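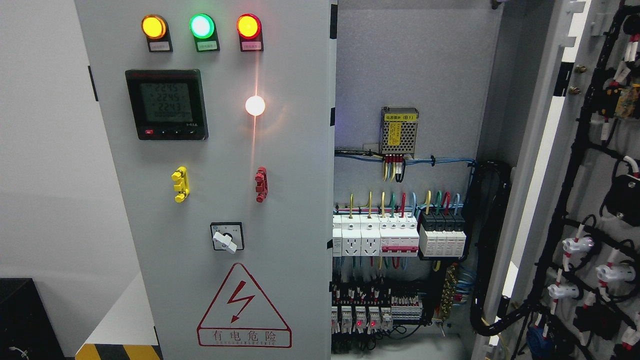

Figure 7.1 A control cabinet with amber, green and red indicator lights lit on the door and a digital power meter below them.

Chapter 7
Control cabinets

By the end of this chapter you should be able to name the main parts of a control cabinet, read the indicators and the meter on its door, and follow a circuit from the drawing to the terminals.

Most machines in a factory are fed and controlled from a steel cabinet. At the Khattak bottling works, which we use throughout Part Two, there are 31 of them, and the largest holds 493 numbered terminals. A fitter who knows how one cabinet is laid out can usually find the way round the next.

7.1 The door

The door carries whatever people need to see or reach while the cabinet is closed. Indicator lights are normally placed at the top. Each has a label plate under it, and the label must be read before the colour is trusted. Red often marks a fault, but on some older panels it only means that a circuit is live. More than one light can be lit at once, as in Figure 7.1.

A power meter may show voltage, current or power, depending on the page selected. Look for the unit on the display before writing down a reading.

7.2 Inside the cabinet

Small components clip on to DIN rail, a metal strip fixed to the back plate. Wiring between a fixed part and a hinged door is gathered into a harness, with enough slack for the door to swing fully open. Check the harness for rubbing at the hinge side.

Yellow-and-black tape on the floor marks an area that needs care. At Khattak, nothing may be stored inside the line.

Before you go on

Humaira Bukhari's wiring schedule for the Khattak filling line is printed in Appendix C. Keep it open while you work through section 7.3, where the drawing symbols are introduced.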